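# Calton Block Set: Demonstrations by Hand Guidance and Remote Control

Release date: Aug 10, 2021
Maintainer: Hugo Coste
Contact for access requests: Esben Skov

## Summary

This release contains 299 demonstrations of tabletop pushing, recorded at the Calton laboratory. In each demonstration, an operator directs a robot arm to move a shaped block across a board to a goal position. The arm carries a plain rod, so all motion of the blocks comes from pushing. Grasping is outside the scope of the set.

The data are intended for research on imitation learning and for teaching. They have not been reviewed for use in production equipment.

## Collection methods

Two methods were used.

- **Hand guidance.** The operator holds the arm and leads it through the task while the joints are in a compliant mode. Joint positions and wrist forces are logged.
- **Remote control.** The operator stands outside the marked area and steers the arm with a handheld controller. Commands and measured positions are logged separately.

The `method` field takes the value `hand` or `remote`. Forces in `hand` episodes include the force applied by the operator and should not be compared directly with those in `remote` episodes.

Operators were trained by Hamisi Minja and completed 12 practice episodes before recording. Practice episodes are not included. The written instructions given to operators are in `docs/operator_notes.md`.

## File layout

```
calton_blocks/
 episodes/
 calibration/
 docs/
 splits.json
```

Each episode folder holds a state log, a command log (remote episodes only), a camera recording and a short metadata file. Times are in seconds from the start of the episode. Positions are in meters in the table coordinate system.

## Task definition

An episode begins with the rod lowered near the block to be moved and ends when the operator presses the stop button. The other blocks remain on the board and may be touched. Contact with a block other than the target is recorded in `side_contact` and does not by itself make an episode a failure. 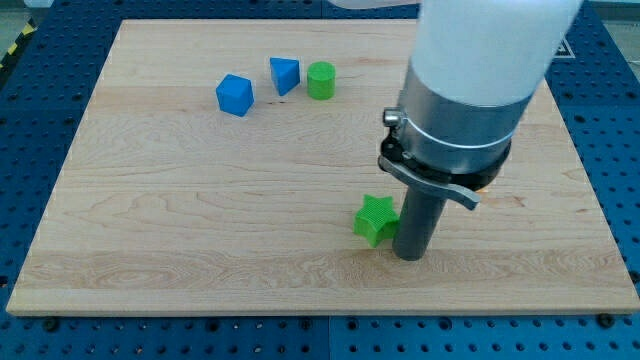 Success was judged by Laurențiu Voicu from the camera recordings, using the tolerance given in `docs/scoring.md`. Failed episodes are kept and marked `success: false`. Users who train on successful episodes only should filter on this field before applying the splits.

## Known issues

- In 17 episodes the camera recording starts late. The state logs are complete.
- The table calibration was repeated in April. Both calibration files are supplied, and the metadata file states which one applies.
- Three operators contributed to the set. Their pushing styles differ, and results should be reported per operator where possible.

## Terms of use

The set may be used and shared for noncommercial purposes with credit to the Calton laboratory. Corrections should be sent to Darius Mocanu with the episode number and a short account of the error.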